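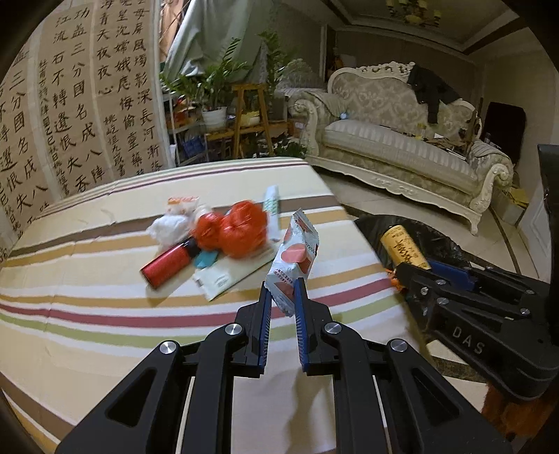
A snack packet over a striped tablecloth

Preltum review: two months with a charting package for people who trade in the evenings

I've been paying for Preltum out of my own pocket since the winter, so I reckon I've earned the right to moan about it a bit. I'll be doing some praising too, mind you, because on the whole I like it and I've just renewed.

A bit of background for anyone new to the blog. I trade shares and the odd index fund, always after work, always from end of day prices. I'm not a day trader and never will be (I did try it for a fortnight once and slept terribly). My average hold is a few weeks, sometimes longer if the trend behaves. So what I want from charting software is pretty dull: clean daily and weekly charts, moving averages that don't look like a plate of spaghetti, a scanner that works, and some way of keeping notes so I can remember why on earth I bought something.

Before this I used Prandix, which plenty of you still use, and which I have no great quarrel with. It's solid. But the scanner was getting slower and slower, and when the markets went mad in March it kept timing out just as I was sitting down to look at things. I lost patience and took the trial.

Setting up

Installing it was painless. Importing my watchlists wasn't. Prandix exports a plain text file and Preltum says it can read one, but it choked on anything with a dot in the ticker, so half my London shares came in as blanks. I ended up typing them in by hand over two evenings with the radio on. Support did write back with a fix, but by then I'd finished. If you've only got a short list you won't mind. If you're a hoarder like me, clear an evening for it!

The charts

Lovely. Really, they're the reason I stayed. You open a daily chart and it's just price and volume, with nothing flashing at you, and you add what you want from a little drawer down the side. I keep a 10 day and a 50 day average on the daily and nothing at all on the weekly. Switching between the two is one key press and the chart keeps your drawn lines in the right place, which Prandix never managed for me. Trend lines snap to the highs and lows if you want them to, and you can turn the snapping off (I do, it's a touch too keen).

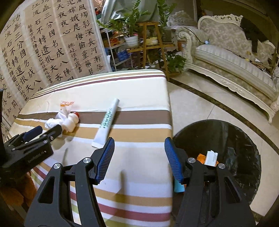
The weekly view is where I do most of my thinking, and it handles long histories well. I can scroll back through the whole of 2008 without it stuttering, and I did spend rather a lot of April doing exactly that, comparing the slide then with the one we'd just had. I won't bore you with my conclusions, partly as I keep changing them.

My one grumble about the charts is the colours. The default down bars are a sort of pinkish red that I find hard to tell from the up bars late in the evening. You can change them, but the setting is buried three menus deep and it doesn't carry over to the printouts.

The scanner

Very good, with one silly limit. You build a scan from drop-down boxes, so "closed above the 50 day after being below it last week" takes a minute to put together, and there's no code to learn. I run four or five of these every evening and they come back almost before I've picked up my tea. The silly limit is that on the standard plan each scan stops at 1000 shares. That's fine for the London market as I look at it, but if you want to sweep all the American exchanges you have to split the job up and run the bits one by one. The dearer plan lifts the limit. Of course it does.

I should say the scanner won't make anybody a better trader. In March it was handing me a long list of "oversold" names every single night, and every single night most of them got more oversold. I bought one of them far too early and was stopped out the next morning. Entirely my own fault, but do go easy on those ready-made scans.

Notes and journal

I hadn't expected to care about this and now I'd miss it badly. You can pin a note to any bar on any chart, and there's a journal page that gathers them all up in date order. Reading my own notes from late February was a humbling experience. "Looks like a normal dip, add on strength." Ouch.

Sushil Chaudhary, who comments here now and then, put me on to using tags for the setups, so I can pull up every breakout trade I've taken and see how they did. Badly, is the answer, compared with the pullbacks. I've cut my breakout size in half since finding that out.

Data

End of day prices usually arrive by the time I've had my supper. Twice they came late, and one dividend adjustment on a holding of mine was wrong for a few days and made it look as if the price had fallen off a cliff. Check anything odd against a second source before you act on it. I use Nerel for that, the free version, which is ugly but dependable.

What it costs

I paid £240 for the year. You can pay monthly but it works out dearer. Prandix is cheaper, and if your watchlist is short and you never scan, I'd stay where you are and keep the difference for your trading account. I did look at Vishwakarma too, which has a cracking options section, but I don't trade options and the ordinary share charts felt like an afterthought.

There's a new version of Preltum promised for July with proper alerts sent to your phone. At the moment the alerts only come by email and mine land in the junk folder as often as not. I'll update this page once I've had a play with it.

Usual reminder: I'm a bloke with a laptop and none of this is advice on what to buy or sell. If you've found a way round the dotted ticker problem, stick it in the comments, as I've been asked by 2 readers already and I've only got the slow answer.

Posted May 11, 2020 in Software and tools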